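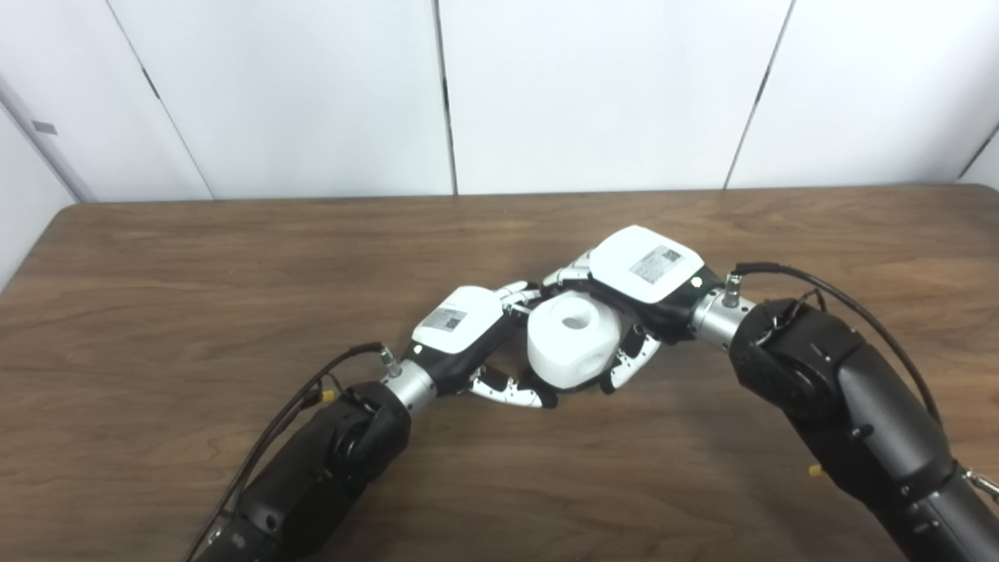
Home | Reviews | Sleep | Pain | Home Health | Contact

Zevex upper arm blood pressure monitor: review

Tue 25 June

My doctor asked me to keep a record of my blood pressure at home, morning and night, and bring it to the next appointment. I bought the Zevex from the chemist in Dromimdale because it was the mid-priced one on the shelf and it came with a larger cuff in the box. I have used it every day since November, so this is a review after a fair bit of wear.

What you get

The monitor, two cuffs (standard and large), four AA batteries, a zip bag and a booklet. There is no mains adaptor. You can buy one separately, but I haven't bothered. The batteries that came with it lasted until autumn.

Setting up took five minutes, most of it spent on the date and time. You hold the clock button down, then use the memory button to move the numbers up. If you go past the one you want, you have to go all the way round again. It only needs doing once, plus whenever you change the batteries.

Using it

The cuff goes on easily with one hand once you have the knack. There's a coloured line that should sit over the inside of the elbow, and the monitor shows a small picture of a cuff if you have done it up too loosely. That warning has come up a few times for me and each time the cuff did need tightening.

A reading takes under a minute. The pump is louder than I would like first thing in the morning, when the rest of the house is asleep. The squeeze is firm but I wouldn't call it painful. My sister tried it and found it uncomfortable on the standard cuff, then fine on the large one, so measure your arm before you decide which to use. The booklet has a chart.

The numbers on the screen are big and dark. I can read them without my glasses. The pulse figure at the bottom is smaller and I can't.

Is it accurate?

I took it along to the clinic and the nurse did one reading on theirs, then one on mine a few minutes later. The top numbers were 5 apart and the bottom numbers were 2 apart. She was happy with that and told me to bring it back in a year for another check. I can only speak for my own unit.

Do follow the usual advice about sitting down quietly first, feet flat, arm resting at heart height, no coffee beforehand. My readings were all over the place in the first week and a lot of that was me rushing.

Memory and the app

It stores 700 readings between two users. You switch users with a slider on the side, and it is easy to knock when you put the monitor back in the bag. I have a few of my husband's readings mixed in with mine and there's no way to move them or delete just one. It is all or nothing.

The app is the weak part. It paired with my phone on the third try, and it lost the connection after an update. I went back to writing the numbers in a notebook, which my doctor prefers anyway.

Would I buy it again?

Yes, for the screen and the second cuff. If you want everything on your phone, I would look at something else. If you get odd readings, or your numbers are high, talk to your doctor or pharmacist and don't change any tablets on the strength of a home monitor.

762 shares | 5 comments

Related reviews
Tanasarn heat pack: six weeks on a sore shoulder
Prostano weekly pill organizer
Ear thermometers for toddlers
Bathroom scales for people who don't want an app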